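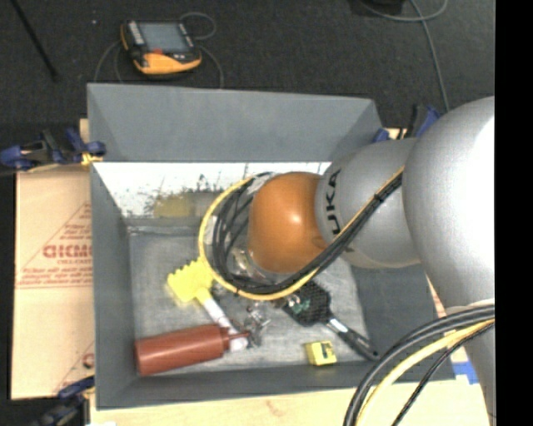 We moved out of the Kennedy Street apartment in January, and I still have boxes in the hall closet. The new place in Platville is 76 square feet smaller, so something had to go.

I started with the papers. Old phone bills, manuals for things I no longer own, two folders of pay stubs. The shredder at the copy shop took most of it. Books were harder. I kept the cookbooks and gave the rest to the library sale.

The kitchen is next. I own too many mugs and one good knife. I'd like to be finished before the lease on the storage unit runs out, as the rent there just went up to $100 a month.

Recent posts
Fixing the bathroom fan
Bus routes in Platville
Soup for a cold week

Contact | Copyright Ekis Notebook | Back to top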